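About Clillholm

Clillholm is a small guest house with an attached linen workshop. We rent rooms by the night or by the week, and we wash, mend and sell bedspreads and other household linens. The two sides of the business share one building and one laundry.

How we started

Andri Mayrhofer opened the house with four rooms and a cupboard of old bed linens that came with the property. Guests asked where they could buy a spread like the one on their bed. At first the answer was that they couldn't. After the second season we began buying from estate sales and house clearances, repairing what we bought, and selling what we didn't need for our own rooms. The workshop moved out of the kitchen and into the rear wing, where it still is.

The rooms

There are now nine guest rooms. Each is named after a family that once farmed nearby, so you may be booked into Eder or Moter. Eder is the largest and looks onto the orchard. Moter is on the ground floor and has a step-free entrance. All rooms have a private bathroom, a writing table and a wool blanket in the chest. Beds are made the same way throughout: fitted sheet, flat sheet, blanket or quilt, and a spread on top. We ask guests to fold the spread back before sitting on the bed with luggage or shoes. Stays of up to 29 nights can be booked directly with the office. For anything longer, please call.

The linen workshop

We keep 347 pieces in stock, counted at the March inventory. They include bedspreads, tablecloths, pillow shams and runners. Every piece is washed, dried flat, checked for pulled threads and broken joins, and given a card that lists its size and any repairs. We do not dye anything. Pieces that are too worn to mend are cut down for cushion covers or kept for patching.

We also take in mending. Bring the piece in clean and we will look it over with you at the counter. Small repairs are usually ready within two weeks. Large spreads take longer, especially if a whole section has to be reworked.
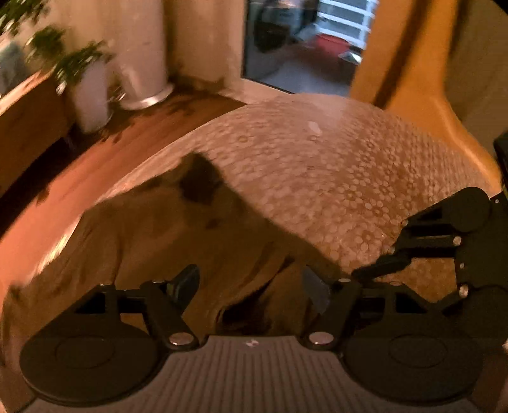
Cream lace bedspread with a repeating circular flower motif.

Kendov weekends

Twice a year we close four of the rooms to regular bookings and hold a mending course, which we call Kendov. Students learn to wash lace safely, match thread, and close a hole without puckering the pattern around it. Materials and breakfast are included. A deposit of $100 holds a place and is returned if you cancel a month ahead.

Visiting the shop

The shop is open Tuesday through Saturday, 10 to 4. Parking is behind the building. Ring the side bell if the front door is locked.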